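Don't sack the mender yet

Robot hands can hold a needle's worth of thread as finely as any of us. I run a workroom full of mending, and I still can't hand over the pile.

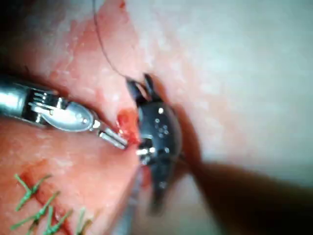 Lorna Eastoe

Every few weeks a customer leans on our counter and tells me that a machine will be doing this soon. They usually mean it kindly. They have watched a clip of a robot folding a towel, or putting a mug in a dishwasher, and they look at the heap of coats behind me and do the sum. I used to argue. Now I say that some of it will go sooner than people think and some of it much later, and ask whether they want the button matched or near enough.

I have run the workroom at Arell for long enough to have a view. We repair clothes and household cloth for other shops, a hotel laundry and whoever comes in off the street. Hems, zips, linings, torn pockets, the corners of duvet covers. We get through nearly 1,000 pieces in a busy month, March being the worst because everybody brings in the winter coat they have just stopped wearing. There are 6 of us at the tables. I would take a machine tomorrow if it did the work, and I don't say that to frighten anyone. There is always more in the rack than we can get to.

So I have looked. We had a Mitari folding unit on trial, which takes flat work from the laundry side. It is a good machine. Give it pillowcases that are clean, pressed and facing the same way and it will turn out tidy stacks all day. Give it a pillowcase with one corner tucked inside itself and it folds the mistake in. Someone has to stand there and feed it properly, and by the time she has shaken out the case and turned it the right way round she has done most of the folding. We sent it back after the trial. I expect a bigger laundry would have kept it, and been right to.

I went to see a Voß arm as well, at a furniture maker's, where it puts staples into the underside of chair seats. I stood and watched it for most of a morning. It never missed. The seats arrived on a jig, all the same size, and the cloth had been cut and pulled tight by a woman at the next bench who had been doing that for years. The firm was pleased, and so was she, as her wrists had been going. But if you asked who was upholstering the chair, you would have to say it was her. The pulling is the part that takes judgement, and she had kept it.

What people picture when they say "soon" is something else. They picture a thing like the Fuvar, the household robot that is forever about to be ready, which will walk in, see that the school trousers have gone at the knee and put it right before breakfast. I would like one. I doubt I will have one in the house this decade, and the reasons have very little to do with whether a machine's fingers are nimble enough.

They plainly are. Look at the surgical instruments. A pair of metal jaws on a jointed wrist can take hold of a thread so fine that I would want my glasses to find it, over a surface that is soft and slippery and gives when you touch it. Four green stitches in a row along a red seam, each with its short cut ends, would pass in my workroom. If you had asked me as an apprentice whether that would be done with metal wrists before it was done for trousers, I would have said no. I would have thought flesh was the harder cloth.

In most ways it is. But consider what has been set up around it. The light is strong and comes from the right place. The area being worked on is small and everybody agrees on where it is. There are people whose whole training goes into deciding what needs closing, and with what, and how tight. The thread has been chosen. Nobody's cat is asleep on it. When folk say that if robots can help in an operating theatre they can surely darn a sock, they have the difficulty the wrong way round. A theatre is arranged from the floor up so that one delicate thing can be done well. A kitchen table at seven in the evening is arranged for nothing at all.

And there is the money. It makes sense to spend a fortune on a few stitches in a person. It makes no sense to spend it on a sock. Our average repair comes to less than a decent lunch, and the customer is already wondering whether to throw the thing away and buy another. Any machine that does my job has to be cheap enough to compete with a bin. I have never seen that line in a brochure. 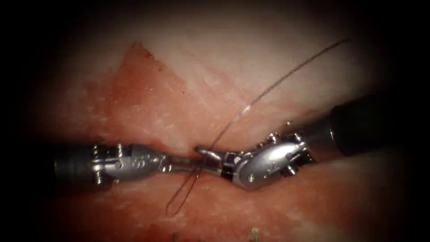
Thread is my subject, so let me stay on it, for I think it explains the gap better than anything else. A staple is a staple until it is in the wood. Thread is a different shape every second you are holding it. It twists, it catches on a rough nail, it makes a loop behind your hand and waits there. Two metal grippers can meet tip to tip on a strand and it will still have its own business elsewhere, a long tail wandering off over one shaft and a narrow loop hanging down beneath the other. Anyone who sews knows that loop. You learn to feel for it before you pull, and you learn it by pulling too early a great many times and sitting there with a knot the size of a lentil. I can teach a new starter the stitch in an afternoon. Keeping track of the rest of the thread takes her the better part of a year.

Cloth is the same trouble on a larger scale. A shirt on a hanger and that shirt in a heap are one object to me and must be a great number of objects to a machine. The chair seat on its jig never asked that question. The pillowcase with its corner tucked in did, and the folder had no answer to it.

I have heard it said that this is only a matter of practice, that the machines will be shown enough heaps and enough thread and will pick it up as we did. I think that is probably true of the handling. I have changed my mind about handling 2 or 3 times already and always in the same direction, so I would be foolish to bet against it now. My guess is that within a few years something will thread a needle, sew on a flat button and finish off the end on a shirt that has been laid out for it. I will buy that if the price is sane. Buttons are dull, and they are a good slice of what comes in.

But the handling is perhaps half of a repair. The other half is at the counter. A man brings in a jacket with a torn lining and what he wants is for the jacket to last until a wedding. A woman brings in a quilt and does not want it to look mended, or else wants the mend to show, and you have to find out which before you cut anything. Half the zips we are asked to replace only need the slider squeezing. Last winter we had a coat in for a new hem, and the hem was fine – the whole thing had dropped at one shoulder because the pad had gone. A machine that could sew a perfect hem would have sewn one, and the coat would have hung crooked for ever.

I do get cross at the way this is talked about, from both sides. The sellers show the one tidy job and let you imagine the rest of the house. The scoffers see a robot drop a spoon and conclude it is all nonsense, and they said as much about the sewing machine, which put a lot of hand sewers out of work and then made a living for a great many others, me among them. Neither lot seems to spend much time with an ordinary heap of washing.

If somebody who builds these things is reading, I would ask for less ambition. Don't make me a housekeeper. Make me a third hand that holds the two edges of a seam level while I work, and minds the loose end. Make something that finds the hole in a black sock. Let it be no bigger than the iron, let it be wiped down with a cloth, and let it stop at once when I say so. We would have 2 on trial as soon as they could be delivered, and I would clear the end table for them myself.

Until then the coats are on the left-hand rail, tickets facing out, and we are taking hems for the week after next.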